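House Rules for a Robot Arm at the Kitchen Counter or the Workbench

When we first put an arm to work in our kitchen I had a grand idea that it would come with all the manners it needed, the way a dishwasher does. It doesn't, quite. The maker can tell you how much it lifts and how far it reaches, but how it lives with your cutting boards, your curious dog and your good stone is up to you. So over time we have written ourselves a set of house rules, and enough readers here at Gusach Home Tips have asked for them that I'm setting them all down in one place. Take what suits you and leave the rest!

Start with a line on the counter. We marked ours with plain masking tape at the full stretch of the arm, plus a good hand's width beyond it. While the arm is moving, hands, sleeves, mugs and elbows stay on our side of the tape. Children learn this faster than grown-ups do, I'm sorry to say.

Keep the stop button where your left hand can find it (or your right, if you're left-handed) without looking. Ours used to be behind the bread bin, and I moved it the same afternoon I realized I had to lean across the arm to reach it. Press it once at the start of every session, just to see that everything halts as it should, and then let it go again.

Slow is fine. We run new jobs at the lowest speed for the first 7 tries and only then turn it up a notch, and even then we never go near the top. A drawer that takes a little longer to close is still closed, and your hinges will thank you.

Don't give it knives. I know, I know, there are clever people doing it. But at home I'd keep blades, hot oil and anything made of thin glass on the list of jobs for people. Cloths, boxes, lids, wooden spoons and such are plenty to be going on with.

Now for hard and shiny things, and I do get letters about these. Polished metal posts, faucets and rails throw bright streaks of light, and a small camera can be fooled by a streak. Before you let the arm work near one, try the job with the lights as they will be at that time of day. We had no end of bother at four in the afternoon until I pulled the blind down halfway. Stone and marble patterns can be confusing too, with all those veins wandering about, and a plain mat under the work often settles matters.

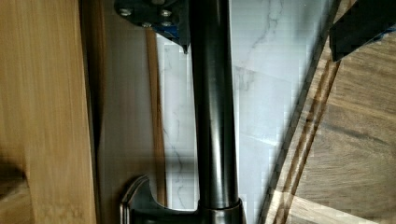
Check your fasteners as well. Once a month I go over every bolt and screw I can reach with the power off, starting at the tool end and working back to the base. Snug is what you want, and please use the size of key the booklet asks for – a nearly right one will chew up the heads and then you're in for a long evening. If something has worked loose twice, don't just tighten it a third time; call the maker and ask.

Wipe the fingers down before they go anywhere near food, and again after. A damp cloth with a drop of dish soap does nicely, followed by a dry one. Keep sprays away from the joints and put the spray on the cloth instead.

Last of all, keep a little notebook. Ours hangs on a string by the pantry, and in it goes anything odd: a bump, a funny noise, a dropped lid, the date of the last bolt check. If you share the arm with the rest of the household, everybody signs it when they change a setting, and the arm gets switched off at the wall before bed.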